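My Website Had 130 Pages and Sold Nothing

When I took over the web side of Wiltine, our little mail-order tea and kitchenware company, I inherited a site that had been growing like ivy for years. It had 130 pages. It had a page for a Christmas raffle long since drawn, and another one (my favorite!) that just said "Text to follow." People did visit, 4000 of them in a decent month, and then they left again without buying so much as a strainer.

My first thought was that it looked old, so we should make it look new. I called Bernd Kleinschmidt, who builds sites out of a former bakery in Rukamau, and told him I wanted something fresh, with big photos and maybe one of those menus that slides in from the side. He let me talk for a good while and then asked what the site was supposed to earn. I said more. He said more than what? I had no idea, and I could hear him typing.

So before anyone touched a color or a font, I got homework. I had to write down what a customer was worth to us over a year, which products paid the rent, and which ones we carried out of habit. That was an uncomfortable weekend. The fancy teapots I'd been putting on the home page every season barely covered their own shipping. What kept the lights on was plain loose tea, reordered again and again by people who knew exactly what they wanted and had to click through five screens to get it.

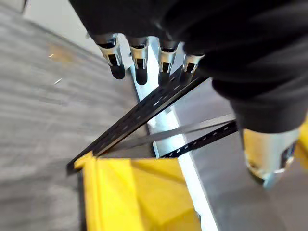
A home page has about as much patience to work with as I have before breakfast, and ours was wasting all of it. Bernd printed the thing out and made me circle whatever a returning customer would need. I circled the search box. Then, after some thought, the phone number. Everything else was us talking about ourselves. He also had me go through our stock photos, and that hurt too, because I'd paid for some of them. Some of them looked great, but they weren't going to help anyone find a bag of Assam. We swapped our stock pictures for photos of the actual bags, taken on my windowsill.

The next part was cutting. Ingeborg Nolte, who has handled our orders since the fax days, sat down with me and a pot of the strong stuff, and we went through the site page by page. She knew which ones mattered from the calls she got. "They ask about the shipping cost, they ask about the reorder, and they ask whether we still have the smoky one," she told me. We ended up keeping 32 pages. I fought for the raffle and lost.

Writing the new text took longer than I'd planned - I kept slipping back into brochure language. "A passion for quality," that sort of thing. Bernd would send it back with a single question mark. What finally worked was reading each page aloud to Ingeborg, who would simply start doing something else when I got boring.

We put the new site up in April, on a system called Kondel, which I picked mainly for its big, obvious buttons. Reordering now takes 3 clicks, and I made my mother test it. The old addresses all forward to the new pages, and please don't skip that step if you're doing this yourself! I forgot two of them and spent a whole morning apologizing to a lady who had bookmarked the Darjeeling.

Sales didn't double. What did happen was that the reorders climbed, slowly, and the phone got quieter, so Ingeborg has time for our newsletter, which she has named Rashti after a blend we stopped selling. It goes out every other week and has a much better opening line than anything I ever wrote.

I still get the itch to add things. Last week it was a video of me pouring water. Bernd asked which number it was supposed to move, and I said I'd get back to him.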